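**Notes from a long call with Xiaoyan Liao, written up fast, March 2021**

Xiaoyan Liao spent most of her working life in care home kitchens before she started advising on what goes on the tables. Cups mostly. She picks up on the second ring and is already talking.

"People ask me about menus," she says. "Fine, menus matter. But you can cook the best soup in the county and if the person can't find the bowl, that's a full bowl going back to the kitchen."

Her first job was at a place called Ceredon, 80 beds, one dishwasher that leaked. Everything was white. White plates, white cups, white tablecloths on the weekend. A cook there, Abelardo Escobar, used to complain about the milk coming back untouched. He thought it was the milk. Changed suppliers twice.

"Then one week the white cups were in a delivery truck somewhere and we had to use the kids' ones from the visitors' room. Bright, ugly. And the milk got drunk. Abelardo wouldn't speak to me for a day, he was so annoyed."

She doesn't claim that proves anything. One week, one dining room. But she started writing things down, and has 300 pages of it now in binders. She reads me bits. "Mr. B, blue cup, finished. Mr. B, white cup, didn't touch it, asked where his drink was." Goes on like that.

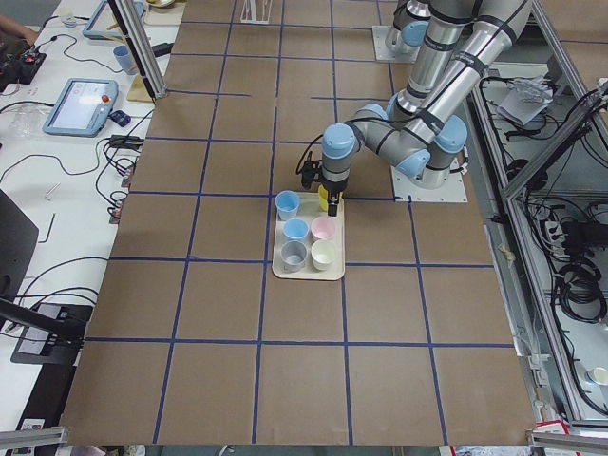 ## Color first, then everything else

I ask what color she'd buy if she could only buy one. Long sigh.

"It depends what's under it. That's the whole thing. Dark table, get a light cup. Light table, don't. I've walked into dining rooms where they paid for special red plates and then put them on a dark red cloth."

She likes mixed sets where each resident keeps a color. Staff at Ceredon hated this at first – more sorting, more arguing at the hatch. Then they found they could see from across the room who hadn't had a drink since breakfast. Nathalie Paquette, who ran the evening shift back then, put a color list inside the cupboard door and that was the end of the arguing. Mostly.

"There was one lady who wanted a different color every day," Liao says. "So she got one. What are you going to do, say no?"

Pastels she's less sure of. Pretty in the catalog, she says, and some families prefer them as they look less like nursery things. In a dim room they all drift toward the same gray. She's had residents hand her the wrong one with total confidence. Her advice is to try a few at supper, lights the way they really are at supper, before ordering.

We get onto weight. She has opinions on weight. A light cup is easy to lift and easy to knock over, a heavy one is the opposite, and hands differ. She once took a kitchen scale to a sales meeting at Drellar, where the rep said their range was "balanced," and she wanted to know balanced how. He didnt have an answer. She laughs about it now, he probably doesn't.
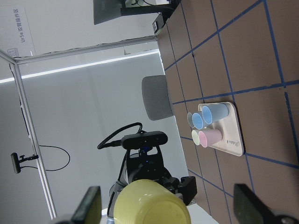 Grip is what families forget, she says. They buy a nice mug with a nice handle and the handle only fits one finger, and the finger hurts. She'd sooner have no handle and a surface with something to it. A shiny cup isn't ruled out, either. The pale yellow one on its side up there is glossy and still has a slight texture, and that's the sort of finish she'd want to get her own hands on before saying yes or no. "Smooth and shiny with a bit of water on the outside, I don't like that. Try it with wet hands. Try it with gloves on, your fingers feel thick, that's closer to what they've got."

And the washing. Nothing she recommends gets past the kitchen unless it survives the kitchen. Stains from tea. Cloudy insides. Cups that nest so tight they have to be pried apart, which she calls a punishment for whoever's on at six in the morning. She asked one home to keep a tally of damaged cups and they got to 646 in a year, counting chips. A lot of that was stacking.

"Air dry them upside down with space between," she says. "I know there's no space. Find some."

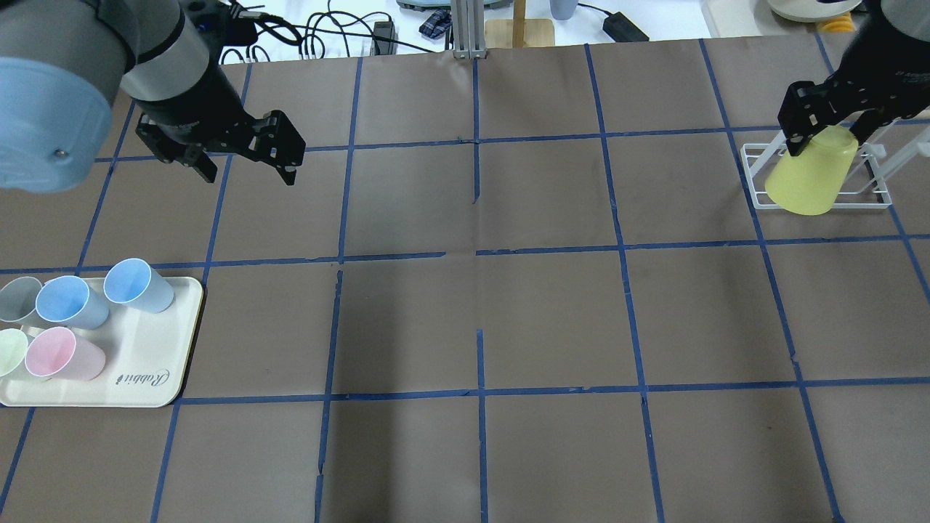 She'd also like kitchens to stop throwing out the odd ones. A box of strays under the counter is how she tests things, a stray next to the usual cup at the same meal, see which one gets picked up. No forms. Five minutes of somebody's attention.

Does she ever get it wrong? "All the time. I pushed a two handled cup on a man who'd been a plumber for forty years. He looked at it like I'd handed him a bib. He wanted a mug, so he had a mug, half full, and we filled it twice as often."

Last question, what does she drink out of at home. White china, it was her mother's. She has to go, there's a delivery at the door, and she says to call back in August if I want the part about spoons.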